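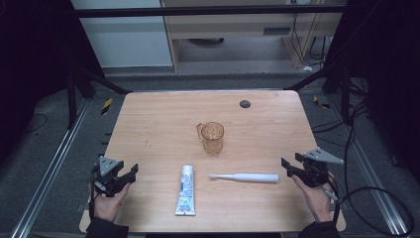 Page last updated: January, 16:40

Changes to validator rewards on the Plivent network

Members holding Plivent tokens through the Sarnbridge custody service are advised that the network's reward schedule will change with the next protocol release. The release, known as Zovstead, was approved by token holders in the autumn ballot and has since completed its trial period on the test network.

Under the present rules, rewards are paid to validators at the close of each epoch and added to the locked balance. Once Zovstead is in force, rewards will be held in a separate account and may be withdrawn without ending the underlying stake. The minimum withdrawal will be 50 tokens. Smaller sums will remain in the account and carry forward.

The notice period for removing a full stake will be shortened from 13 days to six. Requests already in the queue when the release takes effect will be handled under the old terms – members who would prefer the shorter period must cancel and submit a new request.

Sarnbridge operates 196 validators on behalf of its members. These will be upgraded in stages, and a short pause in rewards is to be expected while each group is taken out of service. No penalty will be passed on to members for this planned work. Balances shown in the online account may lag behind the network during the upgrade and should not be used for tax records until the final statement has been issued.

Members who run their own equipment should install the Lưu client, version 6 or later, before the release. Earlier versions will not follow the new chain. Signing keys do not need to be replaced, and any message asking for a recovery phrase in connection with the upgrade should be treated as fraudulent and reported to the service desk.

The revised schedule of custody fees will appear in the next issue.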